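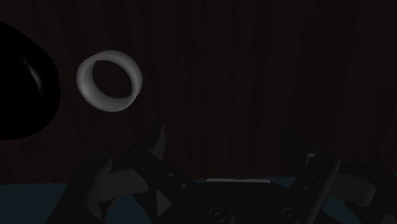

**Do I need to know anything about robots to join in?**

Basic comfort with a screwdriver and a bit of patience will do. Everything else we can pick up together.

So hi! I'm Ilham Rahman, and I'm looking for people to help with a robot arm project called Skurkerel, which lives partly on my computer and partly on a bench at Paquette, the shared workshop I belong to. It's a two-finger gripper on a small arm, and I want it to pick up ordinary household stuff without crushing it or flinging it across the room. I test in simulation first (cheaper than broken parts!), then try the same moves on the bench, and the two don't agree nearly as often as I'd like.

I've been at this alone since November and I'm getting slow. Cinzia Morelli has been lending a hand with the wiring, but she has her own build to finish, and I keep stealing her evenings.

### What you'd be doing

- Running grasp tries in the simulator and writing down what went wrong
- Modeling simple objects, like rings, cups and blobby things that are annoying to hold
- Bolting, unbolting and re-bolting finger links on the real gripper
- Arguing with me about fingertip shape. I like narrow tips, Cinzia wants wide rubbery ones, and we could use a third opinion

You don't have to do all of it. If you only want to sit with a laptop and drop virtual objects on a virtual table, great, I have a list of 500 tries I'd love to get through. If you hate screens and just want to hold a wrench, also great.

### The practical bits

There's room for 9 people on the project. Sessions run in the evening and you can come to as many as suit you, though I'd like everyone to manage at least two a month so we're not explaining the same thing over and over. It's unpaid, I'm afraid. I have a parts budget of 2,000 dollars, and a good chunk of that has already gone on motors. I can pay back up to 60 dollars per person for bus fare or bits you buy for the build (keep the receipt, please!).

You do need to be 18 or over to use the tools at Paquette. Laptops are handy, but there's a shared desktop if you don't have one. The simulation files run on it fine, just with the fan roaring.

### How to get in touch

Leave a note on the Skurkerel page of the workshop board, or come find me at the bench by the back window. Tell me what you'd like to try and which evenings are hopeless for you. I'm taking names until 1st March, and I'll write back to everybody, even if it takes me a few days.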